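How Does a Robot Learn to Pick Something Up?

Pick up an eraser from your desk. You probably did it without thinking. Your eyes found it, your arm moved, and your fingers closed at the right moment.

For a robot, each of those steps is hard. A team at the Purkley robot lab wanted to know how many times a robot has to be shown a simple job before it can do the job by itself. Their project is called Seyoum.

Learning by copying

There are two main ways to get a robot arm to do something. One is to write down every move it should make, such as "go forward this far, go down this far, close the gripper." This works well in a factory where each part always arrives in the same spot. It works badly when things get moved. If the object is a little to the left of where it should be, the robot closes its gripper on air.

The other way is to let the robot copy a person. Scientists call this imitation learning. A person steers the arm through the whole job while a computer saves two things over and over: what the camera sees, and how the arm is moving at that moment. One complete run is called a demonstration.

After many demonstrations, a computer program looks for patterns. It learns that when the camera view is like this, the arm usually moves like that. Later, when the robot works alone, the program looks at the new camera view and picks the next small move. Then it looks again and picks another one.

What the robot sees

The camera in the Seyoum project rides on the robot's wrist, so it moves wherever the arm moves. The two fingers of the gripper are always at the bottom of its view. When the arm gets closer to an object, the object looks bigger, just as your hand looks bigger when you bring it toward your face.

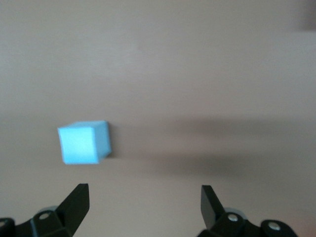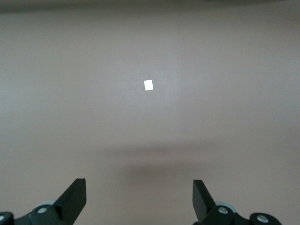

Two views from the wrist camera. The first has a light blue cube near the left finger, and the second has a small white object farther ahead of the gripper.

In both views the fingers are wide open. The program has to work out which way to move so that the object ends up between them. Shadows can make this harder. A shadow on the table changes as the arm moves, and the program has to learn that a dark patch is not something to grab.

The test

The team made three versions of the program. All three had the same job, which was to pick up one small object and lift it off the table. The only difference was how many demonstrations each version learned from.

The first version learned from 100 demonstrations, the second from 200, and the third from 500. Then each one had to try the job 100 times with nobody steering. Before every try, the object was put in a new place.

The first version often went to the right part of the table but stopped a little too soon or too far to one side. The second version was better at getting close, although it still missed many objects near the edges of the table. The third version did the job 91 times.

The team also looked at the misses. Most of them happened at the very end, when the object was almost between the fingers. If one finger came down on top of the object, the robot could not pick it up.

Is more always better?

Not always. Hélder Matos, who led the tests, says his group made a mistake in June. They recorded a big set of demonstrations with the object in nearly the same place each time. The robot got very good at that one place and very bad at all the others.

"We had to throw those out and start over," he says. "When we moved the object around for every demonstration, the robot did much better."

You may have noticed something like this yourself. If you only practice basketball shots from one spot, you get good at that spot. Shooting from the other side of the court still feels strange.

What comes next

The team wants to find out if a robot that has learned to lift one small object needs fewer demonstrations to learn the next one. They also plan to try objects that are soft or round, and to put several on the table at once so the program has to choose.

Words to know

Demonstration: one complete run of a job, done with a person steering the robot.

Gripper: the part at the end of a robot arm that holds things.

Imitation learning: teaching a robot by having it copy what a person does.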